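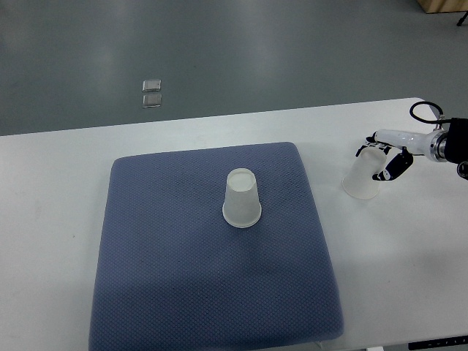
Botalton - démonstration « gobelets », journée portes ouvertes de juillet
Fiche du jeu de données

Contenu
Enregistrements réalisés dans l'atelier Veloso pendant la journée portes ouvertes, un samedi. Le jeu comprend 215 épisodes retenus sur 300 tentatives. Les tentatives écartées l'ont été pour arrêt d'urgence ou perte de synchronisation entre l'image et les états articulaires. Les échecs de saisie sont conservés.

Tâche
Manipuler 2 gobelets en plastique translucide, retournés, entre le plateau blanc et le coussin gris-bleu. Un épisode se termine quand les 2 gobelets reposent sur leur bord large, pince ouverte. Un gobelet couché compte comme un échec.

Matériel
Bras blanc à main multidigitale, entrant par la droite du plateau. Commande par le logiciel Kukstead, version de la démonstration.

Structure
episodes/ - un dossier par épisode
etats.csv - positions articulaires et ouverture de la main
issue.txt - réussite ou echec, saisi par l'opérateur

Limites connues
- Les gobelets translucides se détachent mal du plateau blanc ; la segmentation par seuil ne donne rien d'exploitable.
- Les reflets au sol varient au cours de la journée.
- Le public posait des questions pendant les prises : certains épisodes comportent de longues pauses. Elles n'ont pas été coupées.

Contacts
Collecte : Mafalda Ramalho
Annotation et relecture : Belmiro Marinho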